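Handling rules for small objects: what changes from now

14/03/2018

Members who attended the working day in Junusach will remember that most of the afternoon went to one question: how should a robotic hand take a thin, flat object, and what must be written down when it does? The draft that Cetano circulated after the meeting has now been read by all the member workshops. We received many remarks, some of them quite sharp, and the text below is what we agreed to keep.

The rules apply to hands with fingers that are used near people, at a desk or a counter. They do not apply to suction cups or to closed cells behind a fence. Two members asked for one text for everything. We understand the wish, but the first attempt was 200 pages long and it was clear that no operator would open it at the start of a shift.

First, the grip. For cards, tickets, labels and similar things, the thumb presses on one face and the fingers support from the other side or from below. The force limit is set before the object is presented, and it is set for the weakest object of the day, not for the average one. If an operator wants to raise the limit during a session, the session stops, the new value is entered in the log and a second person signs it. Several workshops find this slow. It stays in the rule all the same.

Second, the objects themselves. Use real everyday things where you can, but nothing that still works as a key, a payment card or an identity document. A door card must be cancelled by the hotel or office before it enters the test box. Rai had a case last September in which an access card from the test box still opened a storeroom, and it was found only when the box was emptied. Each card now gets an entry in the object list, with the date when it was cancelled and the name of the person who checked it.

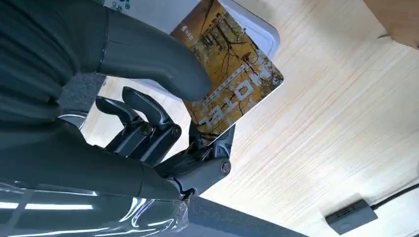
Third, the table. Cables must have enough free length for the full movement of the wrist, and they must not pass between the fingers at any position of the hand. Please check this with the power off, moving the arm slowly through its whole range. Small electronic units may stay on the table if their ventilation slots are free and if they are outside the area where an object can fall. Plutivwood proposed a fixed distance for this. We could not agree on a number, so the text says only that the area must be marked on the table with tape before work begins.

Light was discussed more than we expected. Direct sun on a pale table changes what a camera can see, and it changes again an hour later. The rule does not forbid daylight. It asks that you write in the log whether the blinds were open or closed — one word is enough.

Fourth, the inspection of the hand. Joints, bolts and finger pads are looked at before the first grip of the day and after every fall or collision. A pad with a cut is replaced the same day. It may not be turned round and used on the other side, as some of us have been doing. Bolts are tightened with the torque tool and not by feeling.

The log sheet has also changed. The old sheet, form 607, had one field for "remarks" and most people left it empty. The new version has separate fields for object, force limit, light, and dropped or damaged items. A dropped item is not a fault of the operator and should not be treated as one. Workshops which report zero drops over a long period will be asked kindly how they achieve this.

Please use the new sheet from the beginning of next month. Old sheets that are already filled in should be kept for 2 years. Remarks on the wording can be sent to the Cetano office until the end of September, and the text will be opened again after that. The German and Polish translations are in preparation.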